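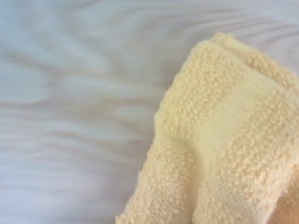 Gadisa Gebremichael says to fold a towel in thirds, never in quarters, and that the flat woven band should end up on the outside. I tried it both ways and I'm half convinced!

So, welcome to my yellow towel page. I bought it at Nosunmont for the kitchen and I love the color, terry cloth all nubby and butter yellow. Posted 2019-11-18.

On the oak counter, folded thick, with the little white care label sticking out the side. The gingham jar lids and the black candle holders stay at the back – I like them there.
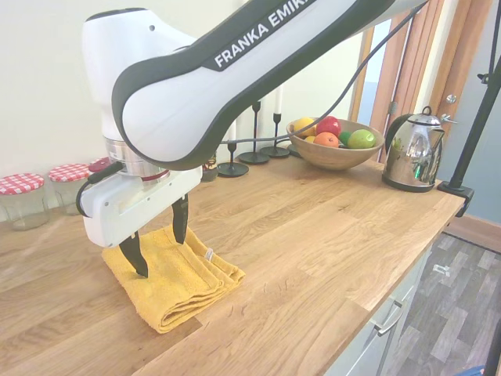

Butcher block and mustard

Yellow looks so much deeper against honey-colored wood. A loose square with a rumpled edge is plenty neat for me.

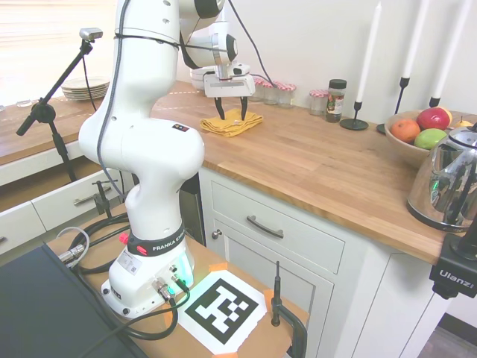

My old Udska towels were gray and I don't miss them one bit. One more, close up, for the soft folds and the tag (it comes out pale blue in this light).
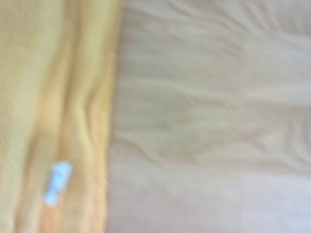
Do you iron them?
Never – I give them a good shake and smooth them with my hands.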